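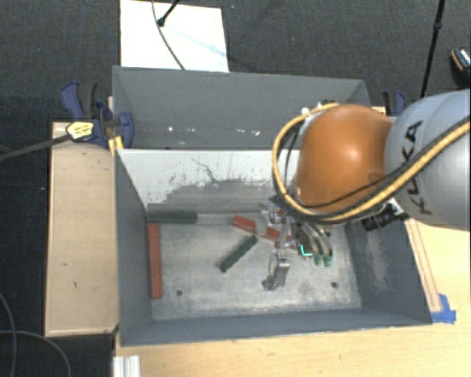 KUKA arm over a gray metal bin.

Unit 4: Consular disputes and the suspension of visa services

Reading for this unit: the Urkville case packet, sections 1 to 3. Bring it to class, as we will mark up the timeline together.

Diplomatic relations and consular relations are covered by two separate treaties, the Vienna Conventions of 1961 and 1963. Students mix these up every term. The first deals with embassies and the people who staff them. The second deals with consulates, which handle passports, visas, trade matters and help for citizens abroad.

Immunity
A diplomatic agent cannot be arrested or detained by the host state. A career consular officer has less protection. He or she can be held before trial for a grave crime if a competent court orders it, and immunity from the courts covers only official acts. Locally hired staff who are nationals of the host state have less again. Many disputes start with these employees, who know the language and the local officials and are easy to reach.

Steps a state can take, from mild to severe
Private complaint through the embassy
Summoning the ambassador
Public protest note
Cutting back or suspending visa services
Declaring an officer persona non grata
Recalling the ambassador
Closing a consulate
Breaking off relations

The order is not fixed. A state may skip steps or take two at once.

Why visas?
Issuing visas is a matter of domestic law, so a state can slow or stop the service without breaking a treaty in most cases. It is also easy to reverse. The cost falls mainly on students, business travelers and families - people with no part in the dispute. Pressure on the other government is therefore indirect and can take months to show.

Class exercise
Arnetti and Tumiva are neighboring states. In August, Tumiva detains 11 local employees of the Arnetti consulate. Arnetti stops taking visa applications the next morning, leaving 684 pending. Tumiva does the same, with 241 pending. Rengifo offers to host talks.

Work in pairs and write short answers.
Which convention applies, and which articles?
Does it matter that the employees are Tumiva nationals?
What could each side give up first without looking weak?
What does Rengifo gain by hosting?

Ha-rang Ma's note on reciprocity is at the back of the packet. Read it before you try the third point. Her distinction between a matching response and an escalating one will come up again in Unit 5 - sanctions and trade measures.

Terms to know: receiving state, sending state, exequatur, persona non grata, reciprocity, good offices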